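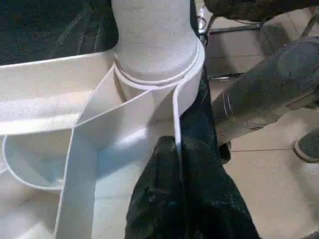

Relief pharmacist rates in Clelden, November numbers

draneo_rx
Posted 7:42 am
The regional workforce survey is out. 343 pharmacists responded, 84 of them working relief or part time while looking for a full-time post. The register lists 3826 active licenses, so the response rate is low. The report still treats the result as a surplus.

tabcount
Posted 8:10 am
84 out of 343 is 24.5 percent. You can't apply that to the whole register. People who want more hours are more likely to answer a survey about hours.

draneo_rx
Posted 8:15 am
Agreed on the bias. I'd still like to see the split by setting. Hospital and community are pooled in table 2.

Ulano Nights
Posted 9:31 am
Hospital side: we had two overnight positions open for five months at Ulano and got three applicants, one without sterile compounding hours. There is no surplus on nights.

tabcount
Posted 9:48 am
That is a shift problem. Post the same job as days and count again.

Ulano Nights
Posted 9:55 am
It's a staffing problem if the shift has to be covered. The differential hasn't changed since I started.

kr_dispense
Posted 12:20 pm
Community here. Vida cut overlap at both stores I cover, so one pharmacist now does verification, vaccines and counseling. Fewer posts, same script volume. The survey reads that as low demand for pharmacists. I don't agree with that reading.

draneo_rx
Posted 12:44 pm
Do you have scripts per pharmacist hour before and after?

kr_dispense
Posted 1:02 pm
Only weekly totals. The busier store runs a little over 1000. I'll see if the schedule archive goes back far enough to get hours.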